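3.2 Collecting the demonstrations

All demonstrations were given by remote control. The operator stood at the Hoter station in the next room, watched the head camera view and moved two hand controllers, one per arm. We recorded 100 runs of the bed-making task in the Lamcombe flat, split evenly between 2 operators. Each had 15 practice runs first, and these were thrown away.

Operators were told to take hold of a pillow by its lower hem, one gripper near each corner, and to lift with both arms together (Figure 2). Early trials with a single arm left the pillow twisted – the second gripper then had little to aim for. We gave no other instruction on speed or path.

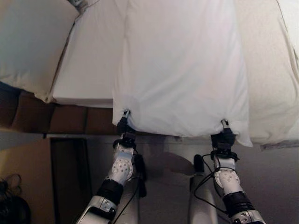 Figure 2. Two-handed grasp on a white pillow under remote control, seen from the head camera.

A run was kept if the pillow was set down on the bed without help. Dropped pillows were kept too, under a separate label, as Luangrath's Khunthong study found them useful for training recovery moves. Joint positions and gripper commands were stored at 50 Hz in the Clillus format, and the video was matched to them afterwards by time stamp.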